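Vilumeck House Newsletter
6/4/25

DO YOU NEED A LAYOUT SHEET?

Every spring somebody comes back from a craft fair convinced that our worktables would run better with printed layout sheets. You know the kind: white paper, black outlines, each part goes on its own outline until the sheet is full. This year it was Urmas Rätsep, and he brought enough of them for the whole Thursday bench group, so I said I would try them before complaining. I have now tried them and I would like to complain.

First, the good. A sheet does stop you from starting a kit with a piece missing. I laid out the small Lastora clock set on one and saw right away that I was short a spacer. Without the sheet I would have found that out much later, with glue on my fingers. Fine. One point to Urmas.

Now the rest of it. Paper slides. On a bare tabletop it slides every time you breathe, and a dark cloth underneath helps only until you lean on it. Small round parts do not care about outlines at all. And the outlines only work if whoever drew them was looking at the same parts you have. Two of the outlines on my clock sheet were close enough in size that I swapped the pieces and felt very organized while doing it.

Jurgita Petrauskas disagrees with me, and she asked for equal space. Her view is that people blame the sheet for their own hurry. She says to pick up one part, find its outline, press it down, and leave it alone before reaching for the next. I notice that she has a lot more patience than the rest of us -- and a much bigger table.
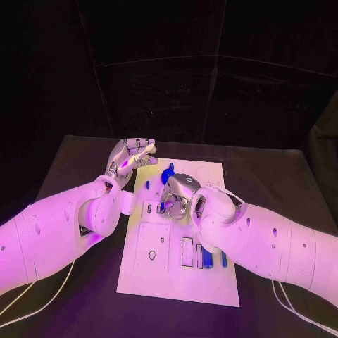
IF YOU WANT TO TRY IT ANYWAY

Sheets are in the top drawer by the sink. There are 195 left, which tells you how fast they are going. Please take one per kit and put it back flat if it is still clean.

Use a cloth under the paper. Dark is better for finding small pale parts that roll off, and I will give Jurgita credit for that tip. Keep the box lid nearby for anything that has no outline, and do not write on the sheet in pen.

Sunita Dvorak is drawing a new version for the Gurker puzzle kits with the outlines spaced farther apart. She wants five people to test it and tell her where they got stuck. "It's fine" is not the kind of answer she is after. Leave your marked-up copy in her tray.

I am told the new version will change my mind. I was told that in March too, about the magnetic trays, and they are still under the bench if anyone wants one.

Next bench session is in room 11. Bring your own tweezers.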